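Workshop notebook, January, 9.20 am

Descaler again. Ebihara sent over the second drum of the Skirnham powder with a covering note saying the first one was "from an unrepresentative batch". Maybe so. It would help if the note said what was unrepresentative about it, and it would help more if the batch number on the new drum were different from the old one. I have looked twice. It is the same number.

For anyone picking this up cold: the claim is that one dose clears the scale from a kettle element in 20 minutes with no scrubbing. Rinix, the stuff we already buy, takes longer and smells of vinegar, but we know what it does. I've been asked whether we should change over. My answer last month was "not on this evidence" and I haven't seen much since to shift it.

Method as before. Old elements from the scrap bin, dried overnight, weighed, dosed, timed, rinsed under the tap, dried, weighed again. Masaru Sasaki did the first set and I did the second so we couldn't both make the same mistake. We still might have, as we use the same scales. Checked them against the brass weight and they read true, for what that's worth on a bench that shakes whenever the goods lift goes.

Results so far. Best element lost 89 per cent of its scale, and that is the figure Drakesier would put on the leaflet if we let them. The worst lost 30. Same water, same dose, same bucket of tap rinse. A spread like that tells me the powder isn't mixing evenly, or the scale on the scrap elements isn't all the same stuff, or both. Masaru favours the second. I favour the first, having seen the lumps at the bottom of the jug.

Pale blue plastic cups and the wooden stand. 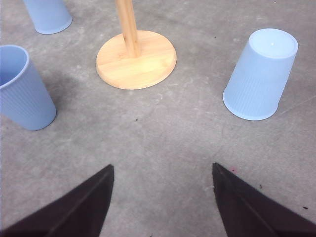
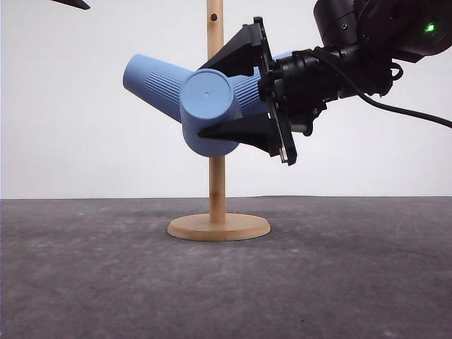
Category: Consumables / Cleaning and descaling

10.45 am. Sieved the powder before dosing and ran 3 more elements. The lumps broke up easily enough with the back of a spoon. Losses were closer together this time, though still short of the best one from the first set. I'd like to believe sieving is the answer but it's a small run and I picked the elements by hand, which I shouldn't have done. Next time draw them out of the bin without looking.

Also worth writing down: the rinse matters more than the instructions let on. One element looked filthy out of the jug and came up fairly clean under a fast tap. So how much of the "no scrubbing" is chemistry and how much is water pressure? The leaflet doesn't mention a tap at all. Need a run with a plain water soak and the same rinse. We should have done that first, and I'm cross that we didn't.

Masaru thinks I am being hard on it. He points out that Rinix never had to go through any of this and we've been buying it for years on somebody's say-so. Fair. Put Rinix through the same set, then, same bin, same rinse, and see how it likes it.

To do: plain water soak. Rinix set. Ask Ebihara about the batch number again, in writing. Get a lid for the jug — the dust gets in your throat.

No change to the order until those are done.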